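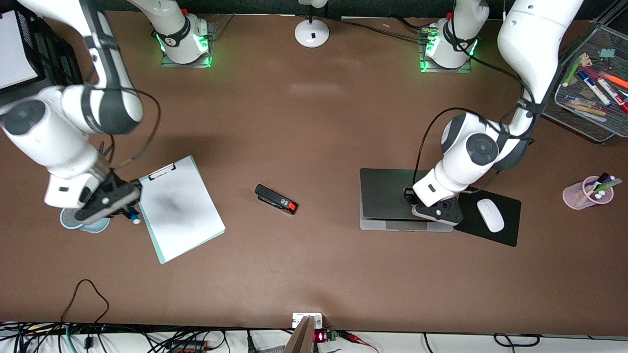 Two white robot arms over a brown tabletop

2 min read

# Wurum Song Notes

Wurum is a small collection of listening notes on recorded art songs. It has 300 notes, written in English by 4 listeners. Each note is about one performance of one song and says how the singer treats the words: where the breath is taken, which syllable gets the weight, whether the piano leads or waits.

The collection was started by Torunn Nyberg, who wanted to compare reviews of the same song without reading whole concert pages. The first notes were made in November, on the Granström recital recordings. Later we added the Cindon set, which has more female voices and a darker piano sound.

## What is in a note

The notes are plain text files, one performance in each file. The first lines give the song title, the composer, the poet, the voice type and the language that is sung. After an empty line comes the note itself. The shortest have 40 words. There is no upper limit, and one listener has used this freedom very much, especially for Schubert.

Poet names are always filled in. If the poem is a translation, we give the original poet first and the translator second, with a slash between them.

## How the notes were written

Every performance was heard by 2 listeners. They wrote separately and did not see each other's text before both were finished. When they disagreed we kept both notes. In the Granström part you will find a slow song called "patient" in one file and "sleepy" in the next, and this is correct.

We asked listeners to write about the singing and to leave out the biography of the singer. Some sentences about age and career are still there. I removed those that I found.

## Known problems

- German songs are far more than half of the collection. French is thin and Finnish has only a few files.
- Transposed songs are not marked. A baritone and a tenor note on the same song can mention different keys.
- The word "line" is used both for a line of the poem and for the vocal line. Please check the sentence before you search and count.
- Two Cindon files have the piano prelude described under the wrong song. The fix is waiting for the next version.

## Use

You may use the notes for study and teaching. Please name Wurum and keep the listener initials at the end of each file. The recordings are not included and must be obtained from their publishers.

The files were sorted with Indeo, but any text editor can open them. Corrections go to Torunn, with the file name in the subject line.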